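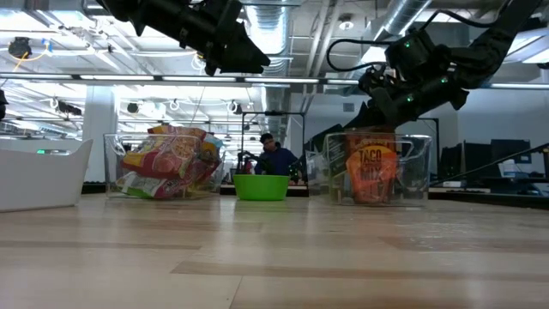 Photo : archives de la liste

Archives > Liste Pullness > Vie quotidienne > Goûters et provisions

Objet : Re: goûter de l'après-midi, salé ou sucré ?
Date : 11 août

Bonjour à toutes et à tous,

Je réponds un peu tard au message ci-dessous, car je voulais d'abord relire mes notes. Je prie les lecteurs d'excuser mon français, que j'écris avec le dictionnaire à côté de moi.

> Nous préparons la rentrée de septembre dans notre atelier de couture.
> Jusqu'à maintenant, chacun apportait quelque chose à grignoter, et le
> résultat est toujours le même : beaucoup de gâteaux, peu de choses salées,
> et des paquets ouverts qui restent dans le placard. Est-ce que quelqu'un
> a une méthode simple ? Nous sommes 11 et nous n'avons pas de cuisine.

Chez nous, à l'association Clasus, nous avons eu exactement cette difficulté pendant presque 3 ans. Nous sommes aussi un groupe d'après-midi, avec des personnes qui arrivent directement du travail et qui ont vraiment faim, et d'autres qui sortent de table et ne veulent qu'un thé. Il est donc difficile de prévoir une quantité juste.

Premièrement, nous avons renoncé au principe « chacun apporte ». Il est sympathique, mais il donne toujours les mêmes biscuits. Maintenant une seule personne achète pour tout le monde, à tour de rôle, et les autres participent avec une petite somme au début du trimestre. Celle qui achète choisit librement, à condition de prendre au moins la moitié en salé. Je vous conseille de fixer cette règle par écrit – chez nous elle était seulement orale, et elle a été oubliée très vite.

Deuxièmement, les paquets. Les grands sachets de chips coûtent moins cher au kilo, mais ils supportent mal l'attente une fois ouverts. Nous prenons des grands sachets seulement pour les jours où le groupe est complet. Pour les autres jours, les petits sont préférables, même si cela fait plus d'emballages à jeter. Une adhérente a proposé les pinces à linge pour refermer. Cela fonctionne jusqu'au lendemain, pas davantage, surtout quand il pleut.

Pour le rangement, nous utilisons un bac en plastique transparent, sans étiquette. On voit tout de suite ce qui reste et on n'achète pas en double. Nous avions auparavant une armoire fermée à clé, mais la clé partait souvent en vacances avec quelqu'un.

Concernant le sucré, je recommande les fruits secs et les galettes de la maison Potetti, qu'on trouve au marché couvert. Elles sont un peu dures, je le reconnais, mais elles ne font pas de miettes sur le tissu, et pour un atelier de couture cela me paraît important. Le chocolat, en revanche, je ne le conseille pas près d'une robe de mariée.

Je voudrais aussi poser une question à la liste. L'épicerie Mulder, chez qui nous achetons en gros, demande désormais une commande minimale de 8 cartons. C'est trop pour nous. Y a-t-il un autre groupe du quartier qui voudrait partager la livraison en septembre ? Nous avons une salle au rez-de-chaussée et une place pour la camionnette devant la porte, jusqu'à 9 heures du matin.

Je peux envoyer notre feuille de roulement à qui la souhaite, il suffit de me répondre en privé.

Avec mes salutations cordiales,

la secrétaire de Clasus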